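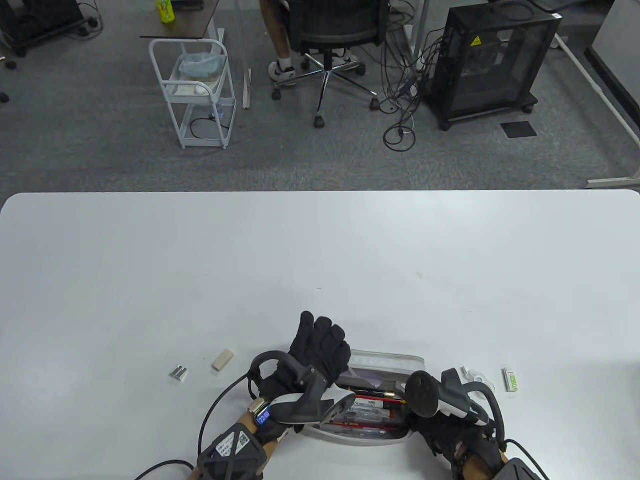 Slide 4: The case on the desk

Talk for the Istport office supplies group, 2022-09-12. Notes only, do not read out.

Translucent plastic box, lid propped open. Pencils and pens lie side by side. Point out the red pencil and the dark one with the yellow tip. There is a lavender-tinted sheet near the lid. Flat sheets go in last.

Still on the table: the cream eraser, the two silver batteries, the small white-and-green packaged eraser on the right. Ask the room which of these belong in the case. Our rule at Belay: both erasers yes, batteries no. Batteries go in the drawer tray.

Slide 5: Limits

Fill to 18 items at most. Past that the lid on our stock box does not close flat. Inside length needed for a new pencil plus cap: up to 77 percent of the long side.

October order is 50 boxes. Pause for questions on price, then go to labels.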